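Layout generator replaced manual placement, what happens to the placement team
Simulation & Synthetic Data > Workplace and Process

gridsnap
Posted 9:12 am

Looking for input from anyone whose shop has moved from hand-placed scenes to generated ones.

Background. I work at Susitz on household scenes for manipulation training. Until this spring the placement team built rooms by hand in the editor: pick a shell, pull assets, put them on surfaces, run physics settle, fix what fell over, export. Output was 600 rooms a month across the team, with the usual dip whenever the asset library got reorganized.

Then we brought in Sketus, which does the placement from a rule file and a room shell. Output is now 3,000 rooms a month. The placement team has been renamed the review team. Same people, same desks, same pay grade for now. The job is to open each room in Brandes, look at it from the fixed cameras, and press accept, reject or flag.

Problems so far:

1. The rule file is owned by one department and the rooms are reviewed by another. Reviewers see the same fault forty times before a rule gets changed.
2. Reject reasons are a dropdown. There is no entry for "legal but strange."
3. Review quality drops after lunch. I have the agreement numbers by hour and the slope is not subtle.
4. The people who were best at placement are not the people who are best at review.

Number 4 is the one I want to discuss. A couple of them have asked to move and I don't have a role to move them into.

nullmesh
Posted 9:40 am

We did this two years ago at a smaller scale. Item 4 went away when we gave the placers the rule file. They already knew that a mug goes handle out near an edge and that a bottle next to a pot makes a useful occlusion. It was in their heads and it took them a few weeks to write it down. Output of the generator improved more from that than from any solver change.

Item 3 did not go away. Cap the session length. We use fifty minutes on, then something that is not looking at rooms.

gridsnap
Posted 9:58 am

Rule file is in the solver team's repo. Placers have read access. I have asked for write access and the answer was that it would "complicate ownership."

old_fixture
Posted 10:21 am

I'd push back on the framing. Placement by hand at 600 a month was never going to last, and most of it was tedious. I did it for four years. Dragging plates onto tables is not a craft. Review at a decent resolution, with decent pay, is a better job than that was. The hand-wringing about skill loss comes mostly from people who did not do the dragging.

tilt_axis
Posted 10:33 am

I did the dragging and I disagree. Yes, the first plate is tedious. But you decided where everything in the room went and you could defend it in a design review. Now I get a finished room and a button. If I reject it, it vanishes and another one loads. I never find out whether the reject did anything.

I counted one week because my lead asked for throughput figures: 800 rooms through my queue. I could describe maybe a handful of them to you afterward. With hand placement I could describe every room I built that month.

old_fixture
Posted 10:41 am

Being able to describe them isn't the deliverable.

tilt_axis
Posted 10:44 am

It was how faults got caught. Someone would say "the grasp fails on the blue bottle in the long kitchen" and the person who built it knew which one and why. Now that ticket sits in the queue until somebody searches by asset.

weldseam
Posted 11:05 am

Can someone post what a normal batch looks like? I come from press tending and I am moving to a vision group in July. Everyone here talks about rooms and I have no idea what a reviewer has in front of them.

gridsnap
Posted 11:26 am

These are from Drerard, one of our apartment sets. Cleared for posting.
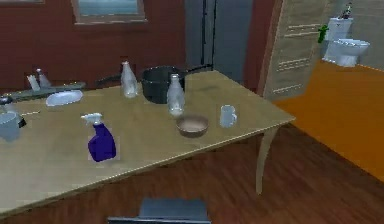
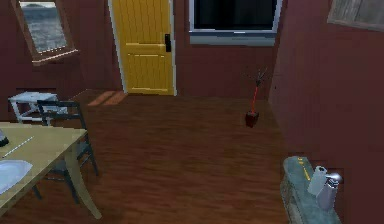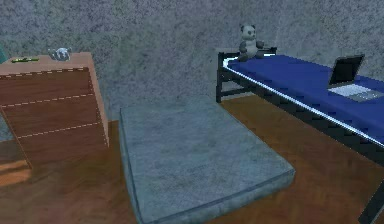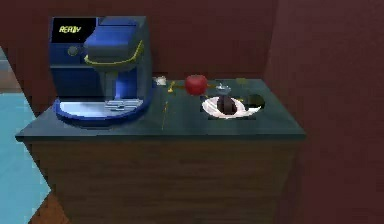 Drerard set, rendered views, no arm loaded.

In the kitchen table view, a reviewer has to decide on the glass bottle standing directly in front of the cooking pot. It hides part of the rim. Solver says clearances pass. Whether you want it depends on which task the room gets assigned to, and the reviewer is not shown the task.

nullmesh
Posted 11:38 am

That last part is your actual problem. Show them the task.

For a pick on the spray bottle, the first one is an easy accept: clear tabletop on every side of it. For a pick on the pot I would flag it. Same room, different answer, so your agreement numbers are partly measuring which task each reviewer imagined.

weldseam
Posted 11:49 am

Thanks. More ordinary than I expected. Would the panda on the bed headboard be a fault?

old_fixture
Posted 11:55 am

Depends on the rule file. If headboards are tagged as a support surface, it's a legal placement. I'd accept it. Real bedrooms have toys in odd spots and a policy that has only seen toys in the middle of a mattress will be brittle.

tilt_axis
Posted 12:02 pm

I'd flag it. A soft toy sitting up at rail height is a placement I would only have made on purpose, with a note. When the generator does it there is no note, and nothing downstream knows if it was intended. This is the "legal but strange" case. Accept and reject both throw the information away.

The laptop open on the blue mattress I would accept without thinking. I have built that one by hand more times than I want to remember.

old_fixture
Posted 12:08 pm

So put a note field in Brandes and stop there. That's an afternoon of work.

gridsnap
Posted 12:15 pm

There was a note field. It was removed because it slowed the median review by nine seconds.

nullmesh
Posted 12:19 pm

Nine seconds compared with what? If you are tuning the review tool for median time you are going to end up with people who press accept. We measured review by how many rule changes came out of it. Throughput was tracked but nobody's evaluation hung on it.

quietbus
Posted 1:10 pm

Solver side here, different company, similar stack. A few things from the other end of the pipe.

Write access to the rule file for reviewers is not as scary as your solver team thinks. Put the rules in two layers. The lower layer is geometry: support, clearance, reach. Solver people own that. The upper layer is habit: what tends to sit near what, how crowded a counter gets, how often a seat is tucked in. Placers should own that completely. We were bad at it. Our first upper layer put cutlery on windowsills at the same rate as on tables.

Take the coffee machine view. The plate seated in the recess in the countertop is lower-layer work, the snap point is either correct or it isn't. The upright piece on the plate, the one shaped like a pepper grinder, is habit. I would have given that a low weight. An experienced placer might give it a higher one, or a zero, and would have an argument ready either way.

tilt_axis
Posted 1:22 pm

Low weight, but above zero. People put things down on plates.

Also the READY text on the display. We had a rule, unwritten, that an appliance with a lit status goes where a camera can read it. I don't know if Sketus has that or if it got lucky with this one.

quietbus
Posted 1:31 pm

If it is unwritten, it got lucky.

old_fixture
Posted 1:47 pm

I'll concede the two-layer split. That is a real job with an output you can point to. My objection was to pretending manual placement should have been kept.

What I do not see is how many people it employs. Two rule authors can feed a generator that makes 3,000 rooms. What do the rest do?

gridsnap
Posted 2:03 pm

That is what I keep getting asked by people on the team, in more or less those words. Current headcount is safe through the end of the contract. I have no figure after that, and I have told them so.

nullmesh
Posted 2:20 pm

Ours split three ways. Some wrote rules. Some moved to asset prep, which never has enough hands – collision meshes, mass, friction, naming. A few left, including one very good placer who did not want to write text files for a living. I don't have a fix for that last group. We offered her edge-case rooms built by hand, but the volume was too low to fill a week.

weldseam
Posted 2:34 pm

On the press line they did the same thing with inspection. The feeder got automated, we were all made inspectors, and a year later a camera did the inspection. I would assume the accept and reject clicks are being stored.

gridsnap
Posted 2:41 pm

They are stored. There is a proposal to train a pre-filter on them. Reviewers were informed by email.

tilt_axis
Posted 2:46 pm

The email said "to reduce repetitive load." I read it twice and then went back to the queue.

quietbus
Posted 3:05 pm

Before you train on them: labels made without the task visible, with a fixed dropdown, with the note field gone, and with quality falling over the afternoon. The filter will learn all of that. Get a clean set first. Two reviewers per room, task shown, free text on, sessions capped. It costs time, and the former placers are the ones to do it, which gives you a staffing argument as well.

old_fixture
Posted 3:12 pm

Two per room is overkill for the sparse shots. The one with the yellow door and all that open floor between the chair and the counter, what is there to disagree on?

tilt_axis
Posted 3:16 pm

The thin white stick lying across the table. I can't tell if that is a chopstick or a straw, and the grasp is different.

old_fixture
Posted 3:21 pm

Zoom in.

tilt_axis
Posted 3:22 pm

Cameras are fixed in Brandes.

gridsnap
Posted 4:30 pm

Update after a call with the solver team. They will look at the two-layer split. Write access on the upper layer goes to two people from review, on a trial. Task name will be shown in the Brandes header from the next build. Note field is still under discussion, and I will be arguing the nine seconds again. Pre-filter training is on hold until there is a clean set, size not agreed. I asked for 800 rooms, double reviewed.

No movement on headcount after the contract.

nullmesh
Posted 4:52 pm

Ask for the fault rate by rule as well. Without it your two authors won't know what to fix first.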